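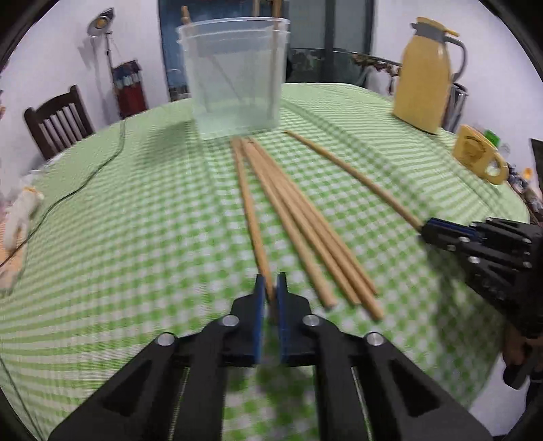

3.2 Shared utensils and the laying of the table

Most of the households we visited in Cirham and Nirnby kept their everyday chopsticks separately from the rest of the cutlery. In the interviews, the drawer was spoken of as the place for knives, forks and spoons, while chopsticks were said to live on the table or within reach of it. Of the 41 households in the study, 40 used an open upright container of one sort or another. The remaining household, in Porkby, kept matched pairs in paper sleeves and brought them out only for guests.

The open container has two practical effects. First, it removes the pair as a unit of storage. Sticks go in singly after washing and come out singly before a meal, and the person laying the table makes up the pairs on the cloth. Plain wooden sticks of one length suit this habit, as any two will do. Where a household owned sticks of several lengths or finishes, sorting took longer and was more often left to the diners themselves. Second, the container tends to stay out between meals. Interviewees described moving it to the back or the middle of the table when the surface was wanted for something else, and seldom taking it off altogether.

Which end goes in first was a matter of some feeling. Acharya's earlier notes on the Nirnby households record a firm preference for storing sticks with the eating end up, so that it dries clear of the bottom of the container. Our own interviews were less settled. Several people said they did it one way and then, when asked to put a handful away, did it the other.

Figure 4. A table with a checked cloth and a container of wooden chopsticks.

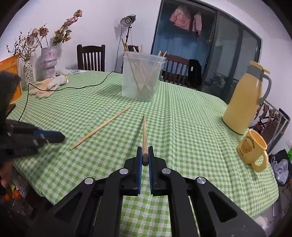 The cloth matters more than we had expected when the interview schedule was drawn up in June. A checked cloth gives the person laying the table a ready set of lines, and several interviewees said that they squared up the sticks against the pattern without thinking about it. On a round table this help runs out towards the rim, where the checks no longer match the place of the sitter – one woman told us she simply turned each pair to face the chair and ignored the squares. Fold creases were mentioned as a nuisance, mainly by those who kept a cloth for particular days and laid it straight from the cupboard.

The table is also rarely given over to eating alone. Vases, gloves, cables and outdoor clothes hung on chair backs all share the space with the things for the meal, and in the smaller homes the same surface served for homework, mending and post. Clearing was therefore partial. People made room for the number of places needed and pushed the rest to the back. Namboodiri and Hegde coded these movements separately from laying proper, and we follow their practice in Section 4, where putting the sticks back into the container is treated as the last step of clearing and not as part of washing up.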